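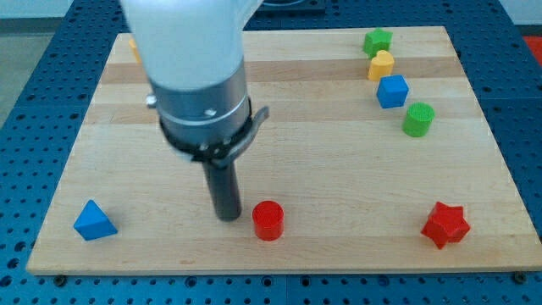
Wooden block drive: drop-off dates and what we can take

The block drive for the Tatville play library is open again through the end of the month. Last year's drive ran out of shelf space before it ran out of blocks, so please read the notes on sizes before you fill the trunk of your car.

We are mainly short of small colored shapes. Cylinders and triangles go missing faster than anything else, and most of the sets that come back from loan are down to plain squares by spring. Red and blue are the colors families ask for most. Odd pieces are fine. You do not need to have the original box or a full set, and we can match up singles from the spares drawer.

Flat wooden boards are welcome too. Children use them as a base to build on, and they make it easier to move a half-finished tower off the dinner table. Any pale, smooth board will do if it lies flat and has no splinters. It does not have to be square. Please don't varnish or wax one before bringing it in, as we have to strip it again.

We can't accept blocks with chipped or flaking paint, anything with magnets inside, or foam shapes with bite marks. Blocks with stickers are okay if the stickers come off with warm water. If you are unsure about a piece, put it in a separate bag and mark the bag "check."

Drop-off is at the Odcombe Street entrance during normal library hours. The bin is just inside the door on the left. Large donations should go to the side door, and you will need to call the desk first so somebody can let you in. The elevator is still out, so we can't take anything upstairs that needs two people to lift.

Howard Kettle is sorting donations on Monday mornings and could use help with washing and drying. No experience is needed. Bring an old towel. The water in the back sink runs very hot, and there are gloves in the cupboard underneath.

The catalog now lists 3,907 items, up nearly 300 from the start of the year. Much of the increase came from the November drive at the Suksawat building, where residents gave puzzles, stacking rings and 4 complete train sets. The train sets are on the reserve list and can be borrowed for 2 weeks at a time.

Borrowers with block sets at home are asked to look under the couch before returning them. Missing pieces can be handed in later at the desk with your card number on a slip of paper. There is no fine.

Questions about the drive can go to Amber Greenwood at the front desk.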